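Neltetti Guard 4 headgear, one season in

Wore these through a full season of high school practice, plus two club tournaments. My daughter wrestles, I coach the little kids, so we bought two pairs. Quick notes before I forget it all.

Fit first. Out of the bag the straps are stiff. Really stiff. Took her a week of practice before the chin strap quit riding up. Mine was fine sooner but my head is bigger, so who knows. Cups are deep enough that nothing presses on the ear, and she has already got the start of cauliflower on the left side so that matters a lot.

Straps hold. That's the main thing. Old pair (Humevau, the cheap ones) spun around every time somebody snapped her head down. These moved maybe twice in a whole tournament, both times in a scramble. Ref stopped it once to let her fix them.

Hearing is so-so. Holes in the cups are small. She couldnt hear me from the corner at the Jendora duals, but that gym is a barn anyway. 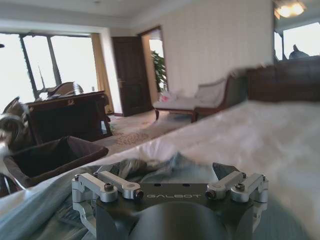

Vol. 19, No. 4

Downsides. The snap on the back strap is plastic and one of mine cracked in September, preseason, just from getting sat on in a gear bag. Emailed them, new strap came free, no arguing. Still. Metal snap please.

Padding soaks up sweat and takes all night to dry. Wipe it down or it stinks by the second day. Pramila Jaiswal's boy has the same pair and they keep his clipped to the outside of the bag, which works better than what we were doing.

Color came off a little on the white singlet, first wash only.

Hair: if your kid wears a hair cover, get the one with the loops. The plain kind slides around under the top strap and then everything slides. We went thru three covers figuring that out.

Price was $26 on the team order, more in the store. For that I'd buy again. Esperanza Carretero on our staff likes the softer Mwaipopo style for beginners and I agree for the under-8s, they won't keep a stiff one on.

Good for middle school and up. Sizing runs small, go up one if between.

4 out of 5. Would be a 5 with the metal snap.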